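**Equipment Planning Group: minutes, August**

Present: Efua Gyamfi (chair), Adwoa Tsikata, Monique Bodin. Apologies: Afia Boateng.

1. The minutes of the previous meeting were agreed.

2. Second arm. Ms Tsikata presented quotations from Skoltberg and Fudard. The Fudard price includes 11 months of cover. The group preferred Fudard, subject to written delivery terms. **Action: AT**

3. Sundries. A sum of 145 was approved for bowls and table cloth.

4. Reserve. Ms Bodin reported that more than 1,000 remained unspent. It was agreed to carry this forward for spare grippers. **Action: MB**
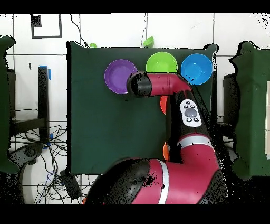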